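Why Is There a B-Side?

Before music lived in phones, a song came on a flat plastic disc called a single. A single was small, and like most flat things it had 2 sides. The song everyone wanted went on the A-side. That left the other one.

You could leave it blank, but people feel cheated when they pay for a record and half of it is silent. So bands put a spare song there and called it the B-side. Some were recorded in a hurry, just before lunch, and sound like it.

What went on the back?

Take the band Plusard. Their single "Inby" came out in March with a B-side called "Qiu", which is mostly a kazoo and a door. It lasts 152 seconds. Fans love it more than the A-side, and the band is still a bit grumpy about that.

Other things you might find on a B-side:

The same song with no singing, so you can do the singing yourself (sorry, neighbors).

A song the drummer wrote. Drummers wait years for this.

A live version, with up to 16 people clapping at the wrong time. 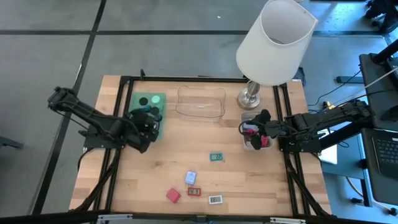 Do B-sides still exist?

Sort of. A song on a phone has no back to put anything on. But bands still have leftovers, and some gather them into one album. Jondunis put out a collection of 22 - four of them are good, and you have to listen to the lot to find out which four.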